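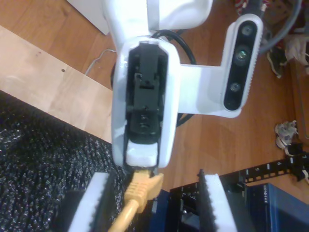 How much should I set aside for the arm once I've paid for the arm?

Budget for a second, smaller shop of cables, brackets, finger pads and a test bench, and do it before you place the main order. My own second shop for the Gondodside cabling arm came to $3,136, and I'd guessed a good deal less than that.

Section 3: Planning and buying

I wrote this section after I'd already done it the wrong way round, so please read it before you open your wallet. The rest of the guide assumes you have everything in the list at step 4 sitting in front of you.

1. Write down the one job you want the arm to do first. Mine was "hold a network plug and put it in a switch." Keep it that short. If your sentence has an "and then" in it, split it up and budget for the first half only. I had four jobs on my first list and bought parts for all of them, and two of those boxes are still taped shut at the Vosside workshop.

2. Measure the smallest thing you'll be gripping, and the biggest. Send both numbers to the supplier with your quote request. An Ethernet plug is a fiddly little thing with a release tab you really don't want to squash, so ask what finger pads they recommend and whether pads are sold on their own. Get at least one spare set in the first order (freight on a tiny bag of rubber is painful).

Note: I use toothed rubber pads. Smooth ones were cheaper, and I was sorry I'd bought them by the end of the first afternoon.

3. Decide where the camera goes. A depth camera on a bracket at the wrist moves with the gripper, and for plugging work I wouldn't want it anywhere else. Ask these before you pay:
- Is the bracket included, or is it a separate line on the quote?
- Does the bracket suit your camera, or only the supplier's own?
- How long is the camera cable, and is there slack for the wrist to turn all the way?

My bracket was a separate line. I missed it, and the camera sat in its box for three weeks.

4. Price the second shop. Copy this into a spreadsheet and fill in your own numbers:
- Camera bracket and screws
- Spare finger pads
- Longer camera and power cables
- Cable ties and clips
- Practice gear (see step 5)
- Mat or board for the work area
- Freight, both ways if there's a chance of a return
- Emergency stop, if it isn't in the kit

Caution: Don't leave the emergency stop for the next budget year. If the kit doesn't come with one, it goes at the top of the order, and you don't power up until it's wired and tested.

5. Buy practice gear second-hand. You'll be poking plugs at sockets all day while you get the settings right, and some of them will get chewed. I picked up an old switch, a bit of rack and a bag of 100 patch leads for $204 the lot, and I'd happily do that again! Bright-coloured leads are worth asking for, as they're much easier to pick out against a wooden floor when you're hunting for the one you dropped.

6. Work out the floor space. Take the full reach of the arm from the spec sheet, add room for yourself to walk past with a coffee, and mark it with tape. Then think about where the cables run. I'd allow a decent chunk of time just for tidying them, especially the ones near the wrist.

7. Get the quotes in writing. I got one from Skulleo and one from Sfeir. Sfeir was dearer on paper but had freight and the first service call in the price, and once I'd added those to the other one there was hardly anything in it. Ask each supplier how long the quote holds. Mine lapsed on 22nd November and I was still waiting on a signature, so I had to start over with new prices.

Note: Ask about lead times on spares as well as on the arm. The arm turned up on time. The replacement finger didn't arrive until May.

8. Keep something back. I now hold a bit of the budget until the arm has done its first job, start to finish, for a full week. Whatever breaks or annoys you in that week is what the money's for.

When every line in step 4 has a price and a supplier next to it, go on to Section 4, Unpacking and bolting down.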